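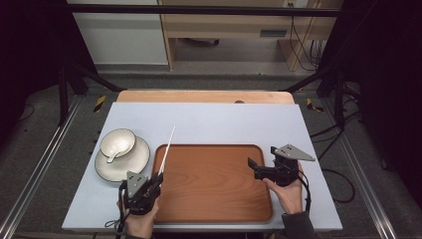

Chapter 6
Hand-Held Grippers and the Place-Setting Task

In the preceding chapter the Trovirico gripper was assembled and its jaws were aligned on the bench. This chapter puts a pair of them to work. The builder holds one gripper in each hand and carries out a table task directly, with no arm between the operator and the object. Position and jaw opening are logged together, and the log is used in Chapter 7 to drive the Bustos arm.

The task is small: a wood-grain tray, a bowl on its saucer, and two chopsticks. Chopsticks are a demanding test object. They are thin, they roll, and a grip that is off center lets the free end swing. A gripper that handles a block well may still fail here.

6.1 The view from the tool

A camera fixed to the gripper moves with the jaws, so the fingers keep nearly the same place in every picture while the table shifts behind them. This makes it a good check on mounting. If a finger drifts in the picture over a session, a screw has worked loose – stop and retighten before logging further.

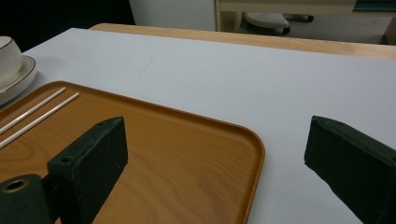
Figure 6.1. Tool camera view with both chopsticks on the tray. The open jaws are at the front.

Record the start layout before each run. In the Nermont workshop log, a run is 34 seconds long and is stored under its own number, with the layout noted in one line. Runs with no layout note are discarded.

6.2 Describing object states

Each object is given a state relative to another object: on the tray, across the bowl, in the jaws. The two chopsticks are listed separately, even when they look the same, as their states often differ.

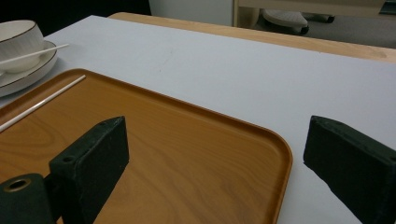

Figure 6.2. One chopstick on the tray, the other across the bowl. The two are close to parallel.

A state list of this kind is short enough to write by hand. It is also strict enough for the Taltness script, which rejects any entry that names an object without a support. Exercise 6.1 asks for state lists for 15 layouts. Begin with the layout in Figure 6.2.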